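Posted in August
By the Ritside Household Storage Group

4. Bins, Dividers and the Drift of Small Things

4.1 Why we looked at bins at all

When we began visiting the workrooms and sorting rooms at Skarnaseck, we had every intention of writing about shelves. Shelves were what people wanted to tell us about, and they told us at length, often over a very welcome cup of coffee. But the longer we stayed, the more we noticed that the shelves were where things went to be kept, while the bins were where things went when somebody had two hands full and a kettle on. So we changed our minds, a little sheepishly, and gave this section over to the plain open metal bin, preferably with a neighbor on the other side of a shared wall.

We kept notes on 19 such bins across the two sites, Skarnaseck and Tinau, and spoke with the people who filled and emptied them. In total we wrote down 170 short remarks, some of them only a word or two, and we have read them over so many times now that we can hear the voices in them. The remarks fell into groups without much pushing from us, and the largest group by far had to do with where in a bin the small things end up.

4.2 Settling to one side

Most of our hosts believed that they used the whole floor of a bin. Most of them, when we stood beside them and looked in together, laughed and agreed that they did not. Things tend to gather toward one wall, and a good stretch of floor is left bare (Figure 4). A sloping wall helps this along, we think, as a brush or a bottle that is dropped against the slope slides down and stays at the foot of it, and the next thing is dropped on top or alongside. People also place things on the side nearest the hand they favor, although we did not ask about handedness early enough in the project to say very much about it, and we regret that. 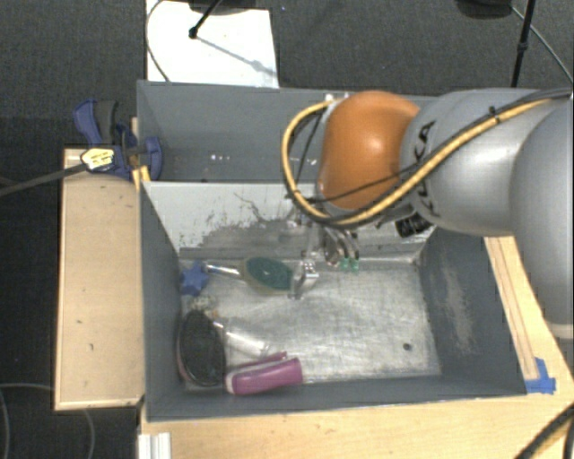 Figure 4. Two adjoining gray metal bins, with the contents of the front bin mostly toward its left side.

The divider deserves a word of its own. At Tinau it was treated almost as a promise: cleaning things on one side, everything else on the other, and woe to the person who mixed them up. At Skarnaseck the same kind of wall was treated more as a handy place to rest a wrist. We had expected the stricter room to be the tidier one, and in a way it was, but its people also spent longer deciding where an odd item belonged — a single green brush could hold up the end of the afternoon while two colleagues talked over whether it counted as a cleaning thing or a craft thing.

4.3 Wear as a record

Bare metal marks easily, and several people apologized to us for the state of theirs. We would like to say kindly that no apology was needed. Scuffs and scratches were of real use to us, and we came to look at the floor and the divider before we looked at the contents. They cannot tell us who reached in, or how long ago, and a bin bought secondhand brings its old marks along with it. All the same, when we asked 8 of our hosts to point to the part of the bin they reached into most, they pointed without any hesitation, and we could then compare their answer with the surface.

The lined bins of the Serra pattern, which we take up in Section 5, keep no such record, and we had to lean on conversation there.

Related items
Shelf Labels and Their Readers: Notes from Tinau
The Serra Pattern Bin, With and Without a Liner
Where the Brushes Go: A Short Report from Skarnaseck
Ritside Working Notes on Shared Cupboards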